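Review: The Embassy Desk, second edition (Standeo)

Posted 29/06/2018

I have run a diplomacy club for teenagers for a good few years now, and I've bought far too many tabletop kits that promise to teach how ambassadors work and then turn into Risk with nicer flags. The Embassy Desk is the first one I've wanted to play again the same evening!

Each player heads a mission in the made-up republic of Sitompul. You arrive, you present your credentials (there is a short ceremony and yes, you have to do it), and then the cables start coming in from home. Some ask for things you can't possibly deliver. Some contradict the one you got last turn. Your job is to keep both capitals talking until the next head of mission takes over.

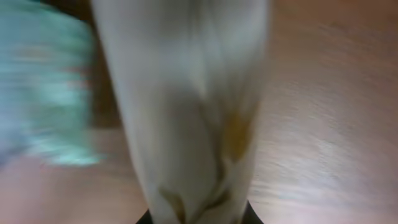 The handover rule is my favorite part. Halfway through, every player swaps seats and inherits whatever promises the last person made, and only the ones written in the log count. Anjani Kwok, who had been charming the whole room as the envoy from Eneo, had written down almost nothing, and poor Pádraig Ní Chonaill spent two turns trying to find out what he had agreed to on fishing rights. We were crying with laughter.

The cables themselves are really well written – dry, polite and a little bit threatening. There are 67 in the box and we haven't hit a repeat that mattered. The map is clear, the treaty forms are easy to fill in, and the card stock feels like it will last through a school year.
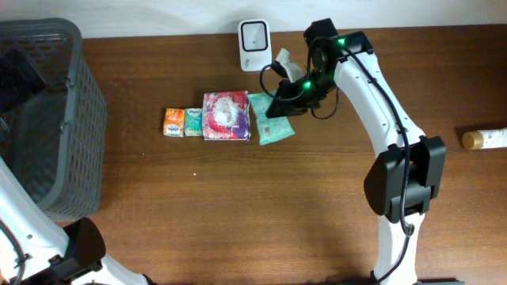 What could be better

The rulebook puts the recall procedure (when your government orders you home) in three different places, and they don't quite agree. We went with page 14. The budget track is also fiddly. You start with 2000 credits and end up doing sums like 1730 minus 445 while everyone waits, so bring a pencil.

It's slow with three players, too. Five is lovely, six is noisy in a good way.

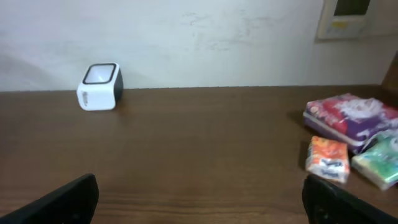 If you have the first edition, I'd still say go for this one. The old consular deck was mostly lost passports, and the new one has trade visits, a detained journalist and a really tricky election observer card that split our group right down the middle. Allow a full evening for your first game, and read the credentials page out loud before you start.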